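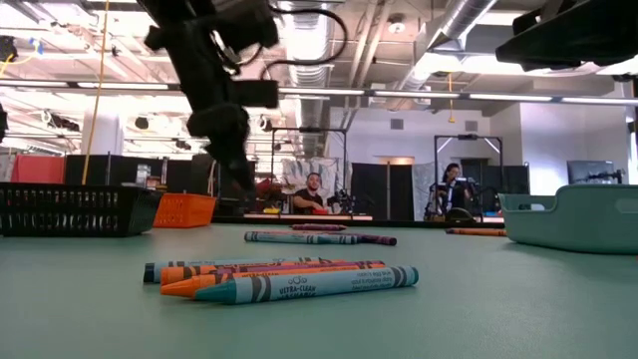
Washable crayons on a painted table, how washable?
Posted 14th July by Yasmine Lamrani
Filed under: Kids & Crafts > Cleanup

Yasmine Lamrani
I run the craft corner at the Pritmont library. Our table is green and the crayons live loose on it most of the day. The wrappers say Ultra-Clean Washable. Orange comes off with a damp rag. Purple leaves a shadow. Anyone else get this?

skadidstead38
Dish soap, warm water, leave it five minutes. Purple is always the worst one.

Mehrangiz Dehghan
I disagree with soaking. If the paint is old, water gets under it and lifts. Use a dry eraser sponge first, and light pressure.

skadidstead38
Eraser sponges are sandpaper. You'll have a dull patch in a month. I did that to a table in March and had to repaint the top.

Mehrangiz Dehghan
Mine has had more than 400 wipes and it's fine. Depends on the paint, I guess.

drornov_mom
Separate question, do you sort by color at the end? I see you have the wire basket and the orange one.

Yasmine Lamrani
No, I gave up on colors. I want whole ones in the wire basket and stubs in the orange one. The thin ones fall through some mesh, so check the hole size before you buy.

drornov_mom
A tray works better for stubs. Kids can see what's in it.

Yasmine Lamrani
Tried the soap on one corner. The purple is lighter but still there. Will do the sponge next.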